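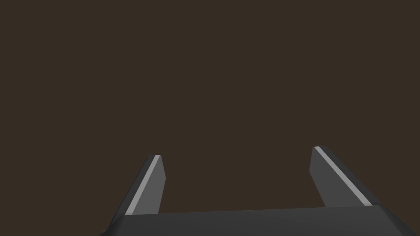 Right, a thread on whether a machine can do my chores yet, because I've had this argument with my sister-in-law three Saturdays running and I need somewhere to put it.

Short version: a bit. Some of them. Slowly, and you'd better like waiting.

I help out in a hardware shop, Sorkivik, four mornings a week. Most of the work is picking up one thing and putting it somewhere else. Screws back in the right tray, paint tins facing forward, returns sorted into "fine" and "chewed by dog". You'd think that'd be the easy bit to hand over!

Lutfa Khan, who I used to share a flat with, now works on simulated grippers at Dremitz. Two fingers, open, close, that's your lot. She runs the same pick 1000 times on a computer before anyone lets it near a real shelf, and she gets properly cross about single failures. I've seen her lose an evening to one.

I asked what the hardest thing in my shop would be and guessed the big sacks of compost. Nope. Washers. Flat on the counter, nothing to get hold of. I do them with a fingernail and have never once thought about it.

Second hardest was anything in a bag. Bags move when you touch them, and then they've moved, and now your plan is wrong (this is also my experience of fitted sheets).

She did send me the numbers from one run. 218 tries at picking a tea towel off a pile, and 7 of those came up with two towels. I said that's better than me. She said I'm allowed to notice and put one back - hers just carries on, very pleased with itself.

At home then. The dishwasher? Loading it, maybe, if you own four identical plates and nothing else. My cupboard has a gravy boat and a mug shaped like a hen. The floor is the one job I've really given up doing, and even there I have to pick up all the socks first, so who's working for whom.

Afroza Dissanayake in the replies wants to know if I'd buy an arm for the kitchen. If it did the washing-up while I was out, yes, tomorrow. If I had to stand there and watch it, no, I'd have finished by then and be on the sofa.

Washing-up gets my vote for first, by the way. Ironing last. Lutfa says ironing will come sooner than I think and we've got a curry riding on it.

Anyway, off to do the washers. By hand. Will report back in October if anything's changed.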